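Marble, acid, and what sealer does

8 November 2018

I have been answering the same email about marble counters since April, so the answer goes here and I will link to it.

The question is some form of: I sealed the counter, a guest left half a lemon on it, and now there is a dull spot. Was the sealer bad? Almost certainly the sealer was fine. A dull spot from lemon is an etch. Sealer is meant to slow down stains. These are separate kinds of damage, and most of the bad advice on the subject comes from using one word for both.

A stain is something in the stone. Marble has pores between its crystals, and oil, coffee or wine moves into them by capillary action. The surface is still smooth and still reflects light the way it did, but the color has changed. An oil stain looks darker than the stone next to it and has a soft edge.

An etch is stone that is gone. Marble is mostly calcium carbonate, which reacts with acid to give a soluble calcium salt, water and carbon dioxide. With lemon juice the polish is damaged within a few minutes. The spot is usually lighter and flat-looking, and the edge follows the outline of the puddle or the bottom of the glass. Put your head near the counter and look toward a window. If the spot breaks up the reflection, it is an etch. If the reflection runs straight across it, it is a stain. Both can happen in one place, with red wine especially.

An impregnating sealer is a water- or solvent-carried resin that goes into the pores and leaves the surface itself exposed. The acid never needed the pores. It works on the top face of the crystals, where there is no sealer because you wiped the excess off, as the instructions told you to.
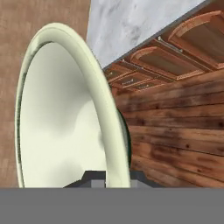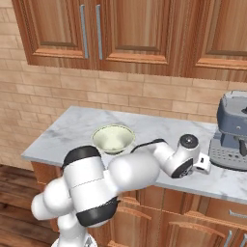
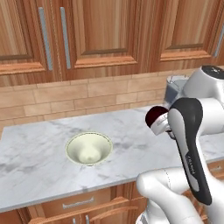
Kitchen renders. The marble counter is in the second and third.

On to testing. I had offcuts of one honed white marble from Stolley, the yard where I bought my own counter. I cut them into tiles, sealed one set with Graken and one with Mamus, and left the third bare. Two coats each, applied as directed on the can, left to cure for 4 days. Each tile got a spot of olive oil, a spot of black coffee and a spot of white vinegar, under a watch glass so that nothing dried out early.

Oil: the bare tile had a dark spot that did not wipe off. Graken showed nothing. Mamus showed a faint ring that went away with a poultice of baking soda and acetone left on overnight.

Coffee: visible on bare, nothing on either sealed tile.

Vinegar: the same etch on all 3. I could not tell them apart by eye, and neither could Obed Tetteh, who polishes stone for a living and had not been told which was which. He did point out that honed stone hides etching better than polished, as there is less shine to lose, and that I should have run a polished set too. He is right. I may do it when I have more offcuts.

Repair, in order of effort:

Light etch on a polished surface: marble polishing powder, a little water, a damp felt pad. I use Lysenko. It is a fine abrasive with an acid salt in it, so wear gloves and rinse well. Work a small area and check often. It will put a shine on a honed counter that you then have to take off again.

Light etch on a honed surface: a fine abrasive pad, wet, with overlapping circles that run well past the damage. Match the grit to the original finish if you know it. If you don't, start finer than you think you need.

Anything you can feel with a fingernail: pay someone. It has to be ground flat across a wide area and I have not seen a good result from a hand drill.

For the daily wiping, use a pH-neutral cleaner or a drop of dish soap in water. Skip vinegar sprays and most bathroom descalers. Bleach is not an acid and won't etch, but I don't use it either.

To check whether a counter needs resealing, leave a spoonful of water on it for ten minutes and wipe. If the stone underneath has gone darker, reseal it. Mine still passes by the sink and fails next to the stove.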